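Search the forum
Home | Laptops | Repairs | New posts

Trillness 2 battery after update
Posted by Melina Karamanlidis, June

I have the Trillness 2 for more than 54 weeks. After the last firmware it stops charging at 60 percent. Is the battery dying?

bindi_fan
No, it is the battery saver. The update switches it on. Look in Power, then Charging limit.

oldhinge
I don't agree. Mine had the limit off and the same problem. Spanos service changed the battery and it charges fully again.

Melina Karamanlidis
Thank you both. The limit was off for me also. I called the service desk in Flanunthorpe and they gave me ticket 1358. 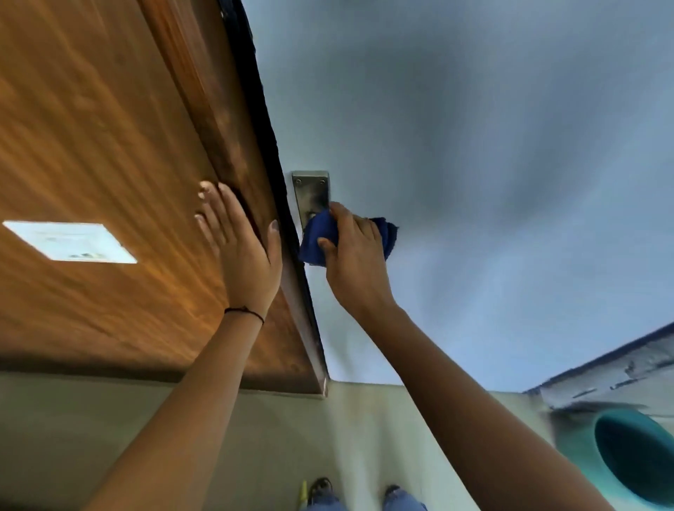

They want me to reset the power controller first and then send them the battery report. I will do it this evening.

bindi_fan
Then check the limit again after the reset. I still think it is software.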